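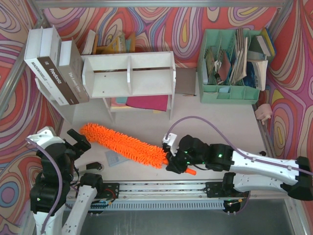
*Boxed books, a white shelf unit and coloured paper against a patterned wall covering.*

**Hallville Library Trust opens its reading room to evening visitors**

HALLVILLE, November – The Hallville Library Trust has confirmed that its reading room on Drendo Street will stay open until 9 pm throughout the winter, following a grant from the Vosunell Fund. Until now the room has closed at 5 pm.

The longer hours apply to the reading room and the local history shelves. The children's library will keep its present timetable.

Membership of the Trust stands at 1,849, of whom 349 joined in the past year. In a survey of members carried out in the spring, evening opening was the most frequent request, ahead of a wider choice of newspapers and more seating near the windows.

"Many of our members work during the day and have only been able to use the room in their holidays," said Isla Rakena, Director of the Trust. "We are grateful to the Vosunell Fund for its support." 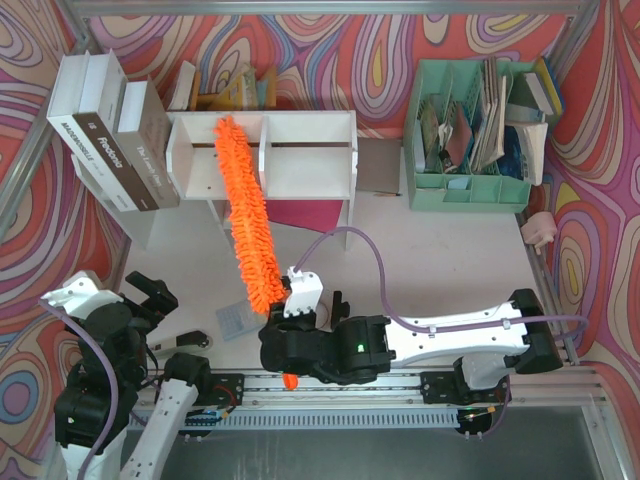

*A bright orange microfibre duster in front of a small white shelf unit.*

The grant will also pay for the purchase of 2,000 books over the coming two years, with fiction in translation and large-print titles given priority. Kourosh Alipour, Head of Collections, will lead the selection and invites suggestions from members at the front desk.

Twenty-five study places may be reserved in advance for the evening session. Reservations are free to members and open one week ahead. Visitors who are not members may use any unreserved seat on signing in.

**Press enquiries:** Brittany Chisholm, Communications Office, Hallville Library Trust, Drendo Street, Hallville.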